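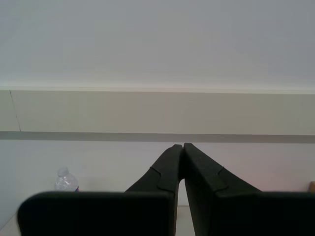 Stripped set screws on Gelosska shelf brackets

gtannous
Brackets are at 600 mm spacing. Two set screws rounded out at the socket. Hex key is the correct size. Is the steel too soft, or am I overtightening?

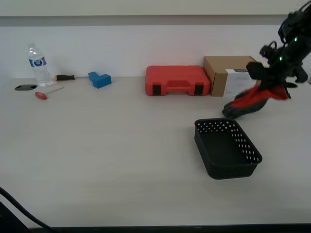
Screwdriver and red-handled T-shaped tool, back of the table.

catley_r
Overtightening. A T-handle gives a lot of leverage on a small socket. Use a short key.

ormsby359
Disagree. Leverage isn't the cause if the key is seated to full depth. Paint in the socket stops it short. Clean it out first.

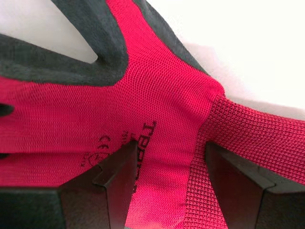

I had a box of 100 of these and most had paint at the bottom. A pick clears it.

gtannous
Paint confirmed in both. Replacements ordered from Silov.

catley_r
Still wouldn't use the T-handle.
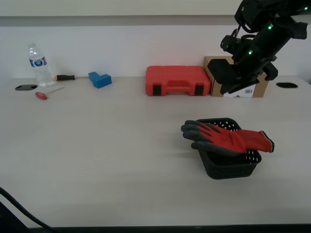

ormsby359
Threadlocker is optional at this load. If you do use it, keep drinking water off the bench. A clear bottle standing with the tools, like that one at the rear left, should go elsewhere first.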